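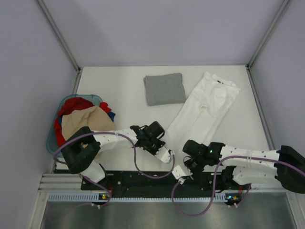
Is it true that the foam counter at Usteck is going away, and if so where am I supposed to get a window seat cushion cut now? That came in from a reader overnight, and it was the fourth message like it this week, so let's get into it.

Yes and no! The walk-up counter at the Salinas store does close at the end of the summer. The cutting itself isn't going anywhere, it's moving to the workroom in back, and you'll order ahead instead of standing there with a paper pattern and hoping the saw is free. I called the store to make sure I had this right (I've garbled their news before, sorry again about the zipper thing) and they confirmed it. A sign went up by the register in June, but it's behind the thread rack and I walked right past it myself.

So what changes for you? You can still drop off a pattern any time the store is open. They tape your name on it, write down the thickness and firmness, and give you a pickup slot, usually 2 working days out. Simple boxed shapes can be ordered over the phone if you have your measurements. Anything with a curve or a notch needs a pattern, and they'd like it on stiff paper with the front edge marked.
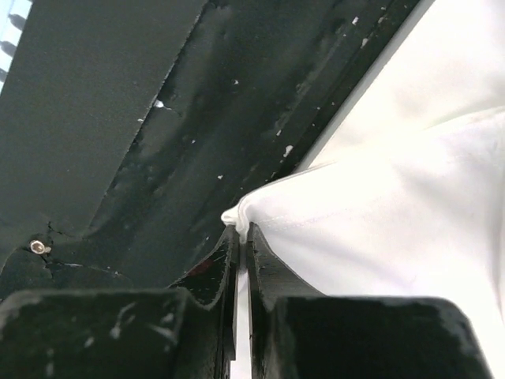

Prices are where I expected bad news, and it's mixed. A standard window seat piece in the medium foam stays where it was. The full three-cushion sofa set in high-density goes up to $392 with the batting wrap included, and that one stings a little. If you skip the wrap and do it yourself you'll pay less, though they didn't have the number handy when I called. I'd still get the wrap – I've done my own twice and both times the corners came out lumpy.

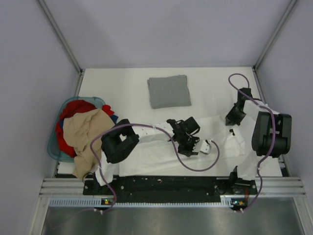
*2 min read · posted 27/07/2018*

The other piece of this is fabric. With the counter gone there's room along that wall, and Usteck is filling it with the Drasar line, which up to now you could only see as little swatches on a ring. There will be 201 colors on full bolts, mostly plain weaves and a few stripes, plus a small section of outdoor fabric near the door. I'm pretty excited about this part! Picking a sofa color from a two-inch square has burned me before (my den is still a very loud shade of mustard).

Plondix, the foam supplier, is also taking back clean scraps. Bring them bagged and they go off to be shredded for pillow fill. No old cushions though, and nothing with glue on it.

A few of you asked about orders already in. Those stand, at the price on your ticket, and you can pick them up at the register after the counter closes. If your ticket is over 30 days old, please give the store a call, as a handful of finished pieces are sitting on the shelf with no phone number attached.

I'm planning to drop off a pattern for my porch bench next week and see how the new setup goes. Until the changeover, the counter keeps its usual hours, with the last cut taken half an hour before closing.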